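Teleoperated demos for a pushing task: my operator pauses end up in the policy

Robotics help > Learning from demonstration > Teleoperation

Posted by Zekau

Hello all. I am collecting demonstrations for a tabletop pushing task and I would like advice from people who have done it for longer than me. English is not my first language, so please ask if something is not clear.

The task is simple to describe. The arm holds a straight rod, and the operator moves the rod over the board by remote control and pushes coloured blocks to the place that a written instruction says. For example "push the red cylinder to the left side" or "put the green star beside the blue block". The height of the rod is fixed by the software, so the operator controls only two directions. We use a small joystick. We record the camera picture and the commanded position of the rod at the same time.

I have now 94 demonstrations from two operators. I trained a behaviour cloning policy on them. The result is strange. The rod goes to the correct block in most trials, it arrives next to it, and then it stays there. Sometimes it trembles a little. If I push the block by hand a few millimetres, the policy wakes up and continues the task quite well.

I looked at the recordings and I think I see the reason. When the operators come near to the block, they stop and think about which side they should push from. The pause is between one and 4 seconds. So the policy has seen many pictures where the rod is close to a block and the action is zero.

I have three doubts. Should I cut the pauses from the data, or is this cheating with the timing? Should I train the operators more and record everything again? And is the joystick a bad choice, should I move the arm by hand instead? My colleague at Sotovard did it by hand for a different task and she was happy with it.

Posted by Cormac Ó Dálaigh

Cut the pauses. It is not cheating, your policy looks at one picture at a time so it has no idea how long it has been waiting.

Posted by Rafferty

I agree with the reply before mine, but I would be more careful, so I write a longer answer. I also had this problem in my first project.

About cutting. Remove the steps where the commanded movement is smaller than some threshold, but look at the histogram of the action size before you choose the number. In our data there was a clear empty space between the real pauses and the slow pushing. If you put the threshold too high you will delete the slow, fine corrections at the end of a push, and these are the most valuable part. After our cut the freezing was mostly gone. Keep a short piece of stillness at the end of each demonstration if you want that the policy learns to stop.

Please check also that the filtered recording has no big jumps. If the operator was still but a block was still sliding or rolling on its side, the picture before and the picture after the cut will not match.

About the operators. I would not throw away the 94. I would ask the operators to plan before they start. We show the instruction, the operator says aloud the block and the side from where he will push, and only then the recording begins. This costs very little time. Also let every new operator practise for 90 minutes without recording. The first tries are always full of hesitation, and the round blocks are difficult because they go away to the side when the rod does not touch in the middle.

About moving the arm by hand. For this task I would stay with remote control. When you hold the arm, your hand and sleeve are in the camera picture, and later in the autonomous run there is no hand. The policy can learn to follow the hand. You can replay the movement and record the pictures again without the person, but with pushing the replay does not give the same result, the block turns a little differently each time and after 14 or 15 steps the error is large. For a task such as placing a part in a fixture, where the start is always the same, guiding by hand is very good. Maybe this was the case of your colleague.

One more idea which helped us more than the filtering. Predict a short sequence of actions and not only the next one. Then one zero does not trap the policy so easily.

And record some demonstrations which begin in the bad position. Put the rod beside a block, on the wrong side, and let the operator start from there and go around to the correct side. Your policy arrives at this place again and again, so it should see many examples of how to leave it. Change also which other blocks are near. If the neighbours are always far away, the operator never has to show how to push one block without disturbing the rest, and the policy will drive straight through them. We had a group of blocks close together in half of our starts and I would do the same again.

Posted by Zekau

Thank you both. I made the histogram yesterday evening and there is a gap, as Rafferty wrote, so choosing the threshold was easy. I have started the training on the filtered data. The starts from the wrong side I will record with Stosik, who is the faster of our two operators, and I will ask him to say the plan aloud before each one. For the crowded starts I want to keep one side of the board free, so that the instructions with "left side" still have a place to go. I will write again when I have compared the two policies on the same starting positions. 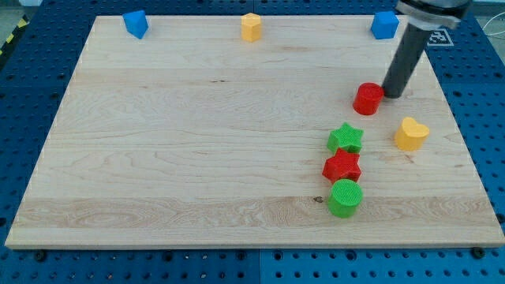
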